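About Zunavham

3 min read

We sell six skin care products, and we would rather you bought one of them than all of them. Most people who write to us own too many bottles already.

Tamás Sipos started Zunavham after years of working behind the counter at Farard, where he watched customers swap one "miracle" serum for the next. He didn't trust the before-and-after photos then and he doesn't now. Our site has none. Lighting and a week of good sleep can do a lot for a face.

We are just as wary of the word "natural." Poison ivy is natural. So is the lemon juice people keep dabbing on dark spots, which can sting, burn and leave the spot worse than it was.

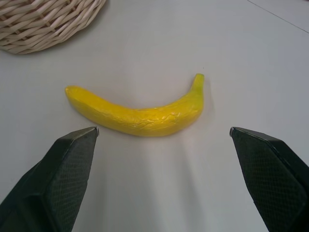 Issue 6

Last year we received 2,723 letters and emails, and 813 of them asked whether giving up some food would clear up dry or flaky skin. We don't know. We sell creams, and a cream company that claims to know your diet should make you nervous. If a patch itches, bleeds or won't heal, see a dermatologist before you spend a cent with us.

Our main product is Platimen, a plain moisturizer with no scent and no color. It was tried by 1,548 customers before we put it on sale. Most kept using it, some said it did nothing for them, and a few hated how it felt under makeup. Those comments are on the product page, the rude ones too.

Everything is mixed and packed at our workshop on Deák Street. Orders go out by 4 p.m. Returns are accepted opened or unopened – you can't judge a cream through the lid.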